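Course handout 2
Railways and Settlement: Building and Losing the Branch Line

Prepared by Gunnlaugur Hauksdóttir
Handed out September 3, 2025

Reading for this session: the chapter on light railways in the course pack, and the gradient diagram at the back. Bring the diagram with you.

1. Why the branch was wanted

The main line reached Cotstead first and stopped there. Beyond it lay the valley farms and, at the far end, the small harbor of Prullavholm. Wool and salt fish went out by cart, and coal and flour came back the same way. In wet months the cart road was closed for days at a time. The farmers asked for a railway, but they had little money to put into one.

The main line company did not want to build the branch itself. It offered to run trains over it if someone else paid for the track. This was a common arrangement for rural lines, and we will meet it again later in the course.

2. Choice of route

Two routes were surveyed. The river route was longer and nearly level, but it needed a good deal of bank protection. The hill route went over the shoulder of Skerkuletti and saved distance at the cost of a steep climb. The engineer, Egilsson, favored the river. The landowners who had promised to give land for free were all on the hill side, and the hill route was chosen.

Keep this in mind when you look at the gradient diagram. The summit stood 315 feet above Cotstead station, and most of that rise came in the last part of the climb. Loaded trains often had to be divided at the bottom and taken up in two portions.

3. Gauge and track

The branch was laid to a narrow gauge with light rail. Narrow gauge allowed tighter curves and smaller earthworks, and so a lower first cost. It also meant that every load had to be moved by hand from one wagon to another at Cotstead. The transfer shed there had room for 2 wagons on each side, and in the wool season it was the slowest point on the whole line.

Terms to know: break of gauge, ruling gradient, transfer siding, guarantee, running powers.

4. Working the line

For most of its life the branch had one engine in steam. The driver carried a wooden staff, and no train could enter the line without it. This was cheap and safe, but it limited the service. The timetable shows a mixed train each way daily, with an extra on market days in July.

The trip took longer by train than people now expect. Wagons were shunted at each stop while passengers waited - a regular subject of complaint in the local paper.

5. Decline and closure

Trucks took the fish traffic first, then the wool. Passenger trains ended 24 years before the line closed to freight. The rails were lifted soon after, except for a short length at the harbor.

Questions to prepare

Who carried the risk if traffic fell below the estimate?
Would the river route have changed the outcome? Use the gradient diagram in your answer.
What did the transfer shed cost the line in time and labor?

Written answers should be no longer than one page.

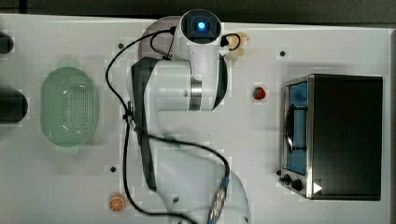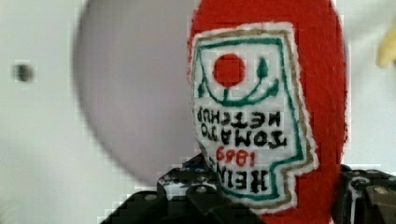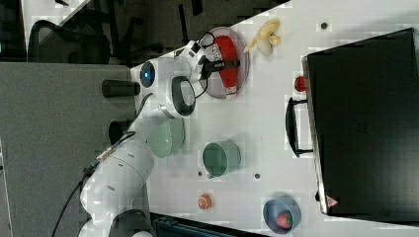
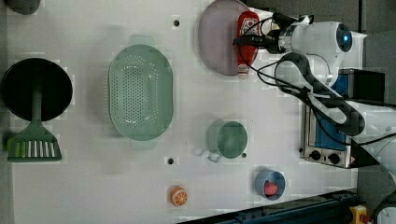 Robot arm and kitchen items on a white tabletop; the second picture is a close view of the red felt ketchup bottle.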